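Deltex publishes wash and wear results for knitted workwear

Drallov, 19/10/2020

Deltex has released the results of its long-term trial of ribbed knit workwear. The trial covered 1671 garments in daily use at the Wovudell distribution site and measured shrinkage, seam strength and colour loss over 40 wash cycles. The full report is available on request from the Drallov office. 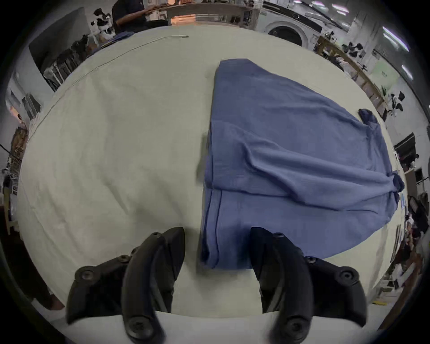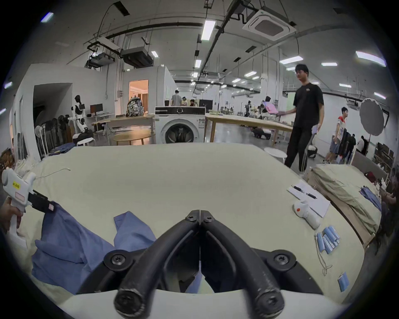

Blue shirts.

According to Jadwiga Wieczorek, most buyers still choose knitted workwear by fabric weight alone, and the figures on length shrinkage give them a better basis for comparing one supplier with another. She added that a shirt which loses length in the first few washes is usually withdrawn well before the fabric itself wears out.

Garments were issued in May in two fabric groups. The first group, 850 garments, used a cotton-rich rib. The remainder used a cotton and polyester blend of the same weight. All were washed at 40 degrees at a single contract laundry with the same detergent and the same spin setting. Half of each group was tumble dried and half was line dried.

Length and chest width were measured before issue and again after every fifth wash. Cuffs and hems were inspected at the same intervals and graded on a five-point scale. Colour was read under a standard lamp at the centre back, away from badges and printed areas.

The cotton-rich group showed greater loss of length than the blend, with most of the change taking place in the first five washes. Tumble drying increased the loss in both groups. Chest width changed little. Cuff wear was the most common reason for withdrawal, followed by open hem seams -- the latter mainly on garments sewn with a single row of stitching.

Deltex will change its specification as a result. Hems on all rib garments will be sewn with a double row, and the cotton-rich fabric will be pre-shrunk before cutting. Size charts will state finished length after five washes as well as length when new.

A further trial of 200 garments, using the Toom cuff construction, is in preparation. It will follow the same wash programme and the same grading scale. Existing orders are not affected, and prices for the current range remain as listed.

Requests for the report should state company name and the number of garments in use.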